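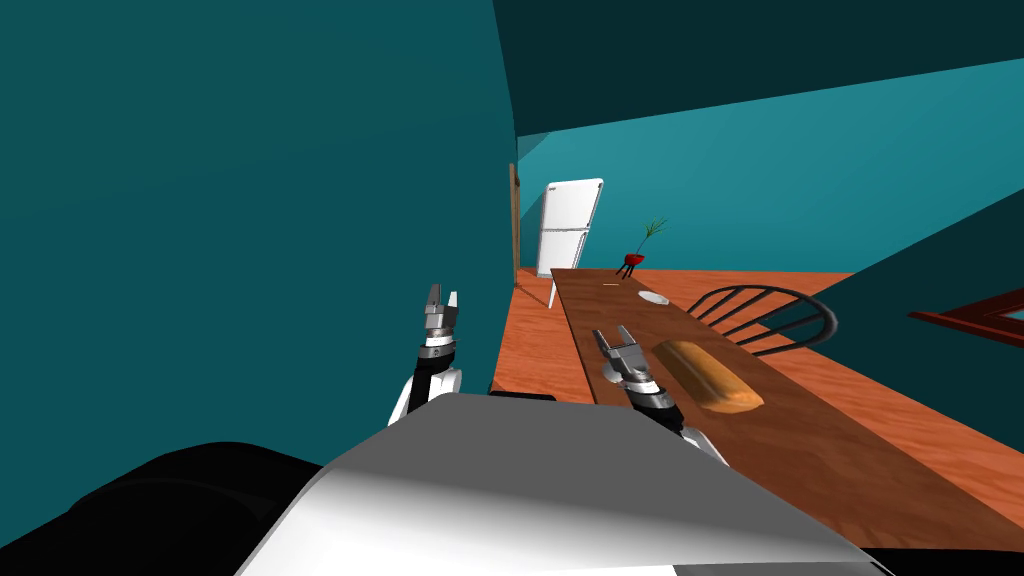 Tamsin Katene heard the crash from her kitchen at 4 p.m. and thought a skip had been dropped in the road. A van had hit two parked cars on Enley Road and been left there with its doors open. Police are still looking for the driver, who ran off towards the canal.

The van had been taken from a yard in Estevlow that morning, along with tools worth more than 2,000 pounds. 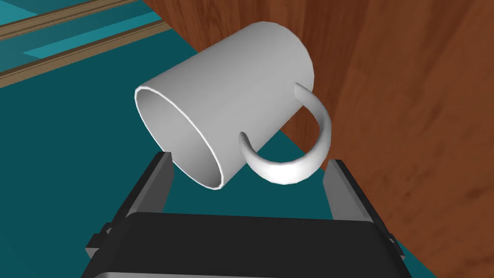
Officers have spoken to 17 households and would like to see any doorbell or dashcam footage. Wiremu Partington, whose car was written off, is offering a reward of 500 pounds for information. Please ring the police on the non-emergency number and quote reference 370.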